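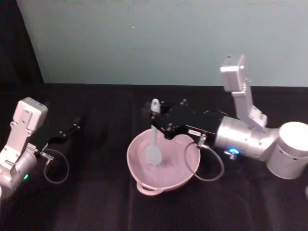 Roald Magnusson asked, before we had even gotten through the agenda, whether we were still counting a demonstration as good when the person steering had to back up and try the stir a second time. He had been going through the August recordings and felt that a few of them taught hesitation more than they taught stirring.

Projects > Nollcombe > Kitchen Tasks > Meeting Minutes

Search this site Enter keywords Go

Print this page | E-mail this page

Nollcombe working group, monthly meeting
Started at 4:10 p.m. in the upstairs room

1. Good and not-so-good demonstrations

Roald's question took up a good part of the first half hour, and it was time well spent. The general feeling was that one small correction is fine and may even be useful to the policy (people make them at home all the time, after all!), but that a full stop followed by a fresh start should be marked as a retry. We have 1,610 demonstrations on the Nollcombe shelf right now. Of these, 599 are spatula-and-bowl tasks, and it was agreed that those should be looked over first. The marking will be done in Skerken, using the retry tag that is already there and that most of us had forgotten.

There was a friendly disagreement over who should do the looking. Some felt the person who steered the arms knows best what they were trying to do. Others thought that was exactly the trouble, and that a second pair of eyes would be kinder to the data, if not to the operator. We settled on trading: everyone reviews somebody else's batch and leaves a short note wherever they change a tag.

2. Steering by remote, and steering by hand

We had a long and very pleasant talk about the two ways of showing the arms a task. With the Semier hand controllers you stand back and your wrists do the work, and newcomers pick it up quickly, but they tend to grip too early and then chase the handle around. Guiding the arm directly by hand gives a nicer, rounder stirring motion. On the other hand, you are standing right next to the thing, and your sleeve ends up in the recording. 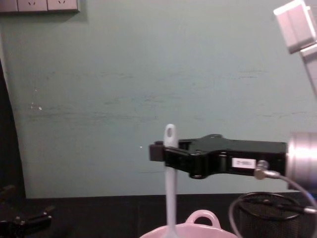 For tall, thin utensils the group leaned toward remote steering, with the fingers closing high on the handle and the wrist kept as level as the task allows. Several people said they get a smoother stir when they make up their minds about the path before they touch the controllers, and one of our newer operators mentioned that she hums while she does it, which keeps her pace even. We are happy to recommend humming to anyone who would like to try it.

It was also asked whether the idle arm should be parked or left where the last task put it. No firm rule was made. For now, please leave it open and well clear of the bowl, and write down in the session notes if you moved it by hand.

3. New operators

We have 28 people signed up to learn, and we're delighted! The first session will stay as it is, with free play on the controllers and no recording at all. In the second session each person will pick up a spatula, set it down in a bowl, and pick it up again until it starts to feel dull. Recording begins in the third. The written guide still describes the old Gondal pedals, and that page needs replacing before the new folks arrive.

4. Target for the next round

The proposal was 800 fresh demonstrations of stirring and scraping. There was some worry that a big number makes people hurry, and hurried demonstrations are the very ones we would be tagging later. The number was kept, with the understanding that retries do not count toward it and that it may run over into the following round without anyone being scolded.

Action items

Roald Magnusson: write up the retry rule in plain words and pin it in Skerken.
All operators: trade batches and start on the spatula-and-bowl tasks.
Guide: take out the pedal page, put in the controller page.

Carried over: cable slack during wide stirs, and whether scraping should be its own task.

Meeting closed at 5:35 p.m.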